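The planner that learned to wait

At Herlow, the software team has spent since October on one stubborn question: how an arm should choose what to pick up first.
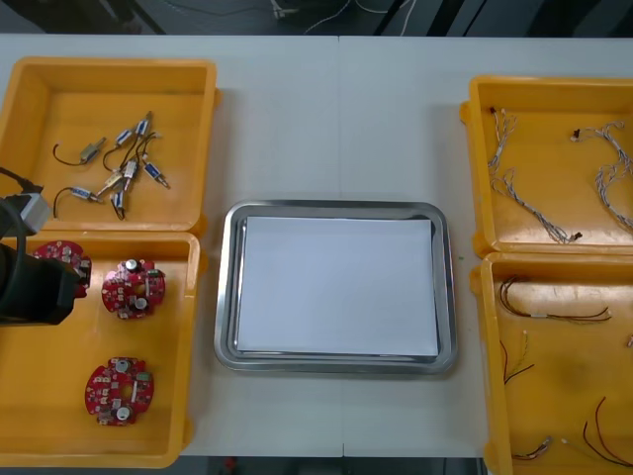 Evia, their planner, ranks every possible grasp and throws most of them out, which sounds wasteful until you've watched it think (it's oddly soothing!). Round red circuit boards in a yellow tray are kind to it, but solenoids with trailing black wires are another matter, and the ranking now scores the leads as well as the body.
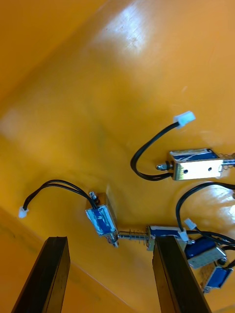
Nigatu would sooner see the planner replan halfway through a reach, and reckons 128 candidates is plenty if they're refreshed often enough.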